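Stop calling everything ambient

Quick one, because I've got a train at 6 and I'll be annoyed all the way there if I don't write it down.

Went to the Flolell night in October. Small room, 86 tickets, warm beer. Domnica Manole opened with a set made from tape hiss, a detuned organ and what I think was a slowed-down answering machine. Loud. Properly loud. Teeth-rattling in places. Then I get home and the listing says "ambient." The write-up the next morning says "ambient." A guy on the forum says "lovely ambient set."

Lovely? I had to stand in the hallway for a bit.

My problem is with the word. It used to tell you something. Slow, patient music you could leave on or lean into. Now it means no drums. Sometimes it means few drums. The new Evadura record has a kick on half the tracks and it's filed as ambient anyway, I guess because the cover is foggy.

Damián Alarcón runs the label and I asked him about it at the merch table. He shrugged. Said the tag gets them on the sleep playlists and the sleep playlists pay for the vinyl. Fair enough, pressing isn't cheap. But then people put on side B at bedtime and get four minutes of feedback and write angry comments. Who's that good for?

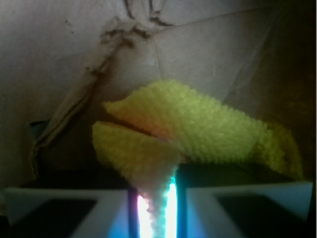
Does a genre tag really change how people hear a record?

It changes where they hear it and how loud, and with quiet electronic music that's most of the experience. A record tagged for sleep gets played low on a phone speaker across the room, and the low end is gone before anyone has judged it.

Take Mahsa Asadi's "Xiong." Twenty minutes, one chord more or less, and a bass tone underneath that moves so slowly you only notice it when it's gone. On headphones it's one of the best things I've heard all year. On a phone it's a fridge. I've seen it called boring by people who I'm pretty sure have never heard the bottom half of it.

And the artists start writing to the tag. That's the bit that bugs me most. Sebastián Olivares used to make these ugly, crumbling pieces, stuff with sudden gaps in it. His last 2 EPs are pads. Nice pads. Every track fades in, every track fades out, nothing over three minutes so the plays add up. I don't blame him for it, rent is rent. I just miss teh gaps.

Some folks will say labels never mattered, just listen. Sure, if you've got time. There's way too much coming out and I find most of it through tags, same as you. So use more of them. Drone. Noise. Tape music. Organ, if there's an organ. Amancay Zúñiga puts "long and unpleasant" on her own pages and I bought her whole catalog on the strength of it.

Fedia play the same room next month. Poster says ambient. Bring earplugs, there last show had two bass amps.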